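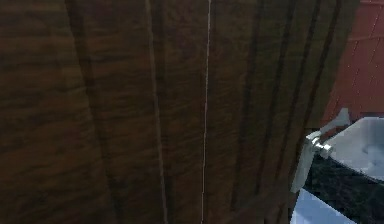
Fig. 3 – Dark wood finish, grooved, close up

Section 2: Fitting the panels

Read all of this before you open the glue. The Calvo adhesive starts to skin over quickly and you won't have time to look things up half way.

Applies to Wurdale wall panels, grooved and brick pattern. Not the ceiling range, see the separate sheet for that. Last changed 5 Jan 2023. If your box has the older leaflet in it, bin the leaflet and use this one.

Before you start

Panels need to sit in the room they are going in. Two nights, flat, out of the box, heating on as normal. Don't lean them on a wall, they bow.

Check the batch code on the back of every panel. Should all match. If they don't, stop and ring the shop – once a panel is cut or glued we can't swap it.

You will need:
Tape measure, pencil, long level
Fine tooth saw (hand or jigsaw)
Calvo adhesive and gun
Eleo trim clips, one bag per wall
Damp cloth, dry cloth
Masking tape
Panel pins, only if the wall is uneven

Wall must be dry, clean and sound. New plaster wants a full month at least. Wallpaper has to come off, all of it. Gloss paint – rub down first or the glue wont grip.

CAUTION: Check for pipes and cables before any pins go in. Switch off at the mains if you are working near sockets.

Marking out

1. Find the middle of the wall and draw a plumb line floor to ceiling. Use the level, don't trust the corner.

2. Measure out both ways from the line. If the last panel on either side comes out as a thin strip, shift the line over by half a panel and measure again.

3. Mark a level line for the bottom edge, 3 mm up from the floor. Gap gets covered by the skirting later.

4. Mark sockets and switches on the back of the panel, not the front. Remember it flips over. Easy one to get wrong.

Note: On the grooved panels, try to end a cut in the flat between two grooves. A cut down a groove leaves a weak edge and the trim won't sit on it.

Cutting

5. Masking tape along the cut line, both faces. Draw on the tape.

6. Jigsaw – good face down. Hand saw – good face up. Go slow for the last bit and hold up the waste piece so it doesn't tear.

7. Light rub with fine paper on the cut edge. Peel the tape back towards the edge, not away from it.

CAUTION: Wear a mask and glasses. Dust is very fine. Cut outside if you can.

Gluing

8. Run the adhesive in upright beads on the back of the panel, 200 mm apart, plus one bead right round the outside. Keep it in from the edge a bit or it squeezes out of the joint.

9. Offer the panel up to the line, press, then pull it off again. Wait 2 minutes. Press back on for good, working from the middle out.

10. Wipe any glue off the face straight away with the damp cloth, then the dry one. Once it has set it takes the finish with it.

11. Next panel. Tongue into groove, tap along with a block of scrap wood. Never hit the panel itself.

12. Check level every second panel. Small errors add up fast over a long wall.

Note: Cold rooms. Under 10 degrees the adhesive goes stiff and takes teh whole night to grab. Prop the panels with battens and leave till morning.

Brick pattern panels

Same glue, same beads. The difference is the joints. Each course is set over from the one below, so the panel ends are stepped and have to lock together like teeth. Start bottom left and finish the whole bottom row before going up. Do a dry run on the floor first. Don't trim the steps off to make it easier, the upright joints will line up and it will look wrong from across the room.
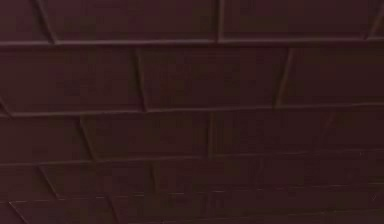
Trims and finishing

13. Leave everything alone for 24 hours. No skirting, no shelves, no pushing furniture back.

14. Press the Eleo clips into the end channel, one every 200 mm. Snap the trim over. If it won't snap, a clip is in upside down.

15. Fill pin holes with the wax stick, nearest colour. Go a shade darker if you can't match it.

16. Corners – internal trim goes on before the second wall, external trim goes on after. Don't mix them up.

Cleaning

Soft cloth, warm water, drop of washing up liquid. No cream cleaners, no polish with silicone in it. Dust the grooves with a dry paintbrush.

Spare clips and wax sticks from the Rarnberg counter. Bring the batch code. Counter is shut for stocktaking the first week of April.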